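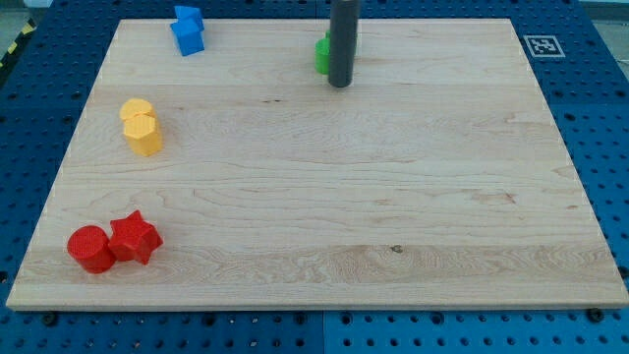

Sorting cell, blocks on the maple board, Mar 30, 2023.

Nernoton asked us to come and look at the sorting cell it built with Prestus, and to print what we saw. The press kit says the cell has "learned to recover from its own mistakes." We had read about the August stoppage, when the finger came down too hard and drove a block into the board, and we wanted to know what had been fixed. The short answer from the company is software.

Red, yellow, blue, green: the shapes run in a loose arc up the left side and along the back of the board, with a star and a cylinder nearest the front. Most of the wood has nothing on it. The demo is sold as handling clutter. Make of that what you like.

The dark gray finger is hovering over the wood near the back, with the green block tucked in behind it. That is the kind of spot where the August fault happened. According to the fault log, the controller had the board lower than it was and kept pushing for 55 seconds before someone hit the stop.

A square black-and-white marker lies on the blue platform, off the back right corner of the board. Nernoton blames the fault on a marker that had been knocked out of place. Fine, but a card that can be nudged with an elbow seems a thin thing to hang a safety case on, and we were given no test that covers it.

Since the update the company claims 300 runs with 33 stops, all logged as "minor." We asked for the definition of minor and are still waiting.

Recent galleries
Coetzee warehouse lifts: the doors that wouldn't close
Comusex packing line, before and after the recall
Inside the Prestus test hall
Reader photos: broken vending machines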